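About Jeteveo

Football trials news, coaching jobs, who's training where. That's most of it.

Jeteveo started as a group chat between 4 people who had all played for the same reserve side and were all, at one point or another, waiting on a call from a club. Calls didn't come. We got good at finding out why. The chat turned into a newsletter, then into this site.

What we cover
Lower division soccer mainly. Coaching moves, trial dates, preseason camps, loan deals the bigger outlets skip. Also the Pillai Cup, every round, even the prelims in the rain. Womens league coverage began two seasons back and is now the busiest section on the site.

How we work
Small team. Two editors, the rest freelance, most with day jobs. Stories go up once we have it from the club or from two people who'd know. If we get something wrong we fix it at the top of the story, with the time – not buried at the bottom. Match reports within the hour, usually. Transfer window, don't expect us to sleep much.

We don't take money from agents. Been asked plenty.

Where we are
Upstairs at the Wolteck building, Dustinine, a short walk from the training ground. Over 7 years at the same adress now. Door's on the side street, buzzer sticks, push hard.

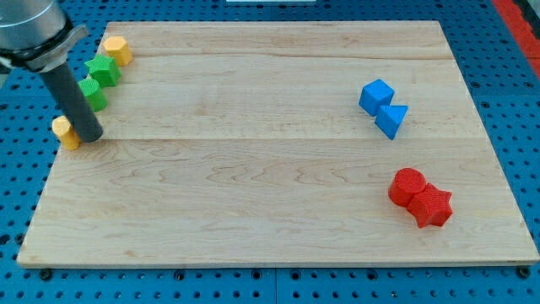

Wood grain up close, on blue.

Write for us
Always looking for people who go to games. No degree needed. Send a match report, any level, 400 words or so, and tell us which club you follow so we don't send you to cover them. We pay per piece, end of the month.

Tips and corrections
Use the contact form. Phones are on from 2 pm, earlier on matchdays. If its about a trial date please include the club's own notice, we get alot of fake ones in May.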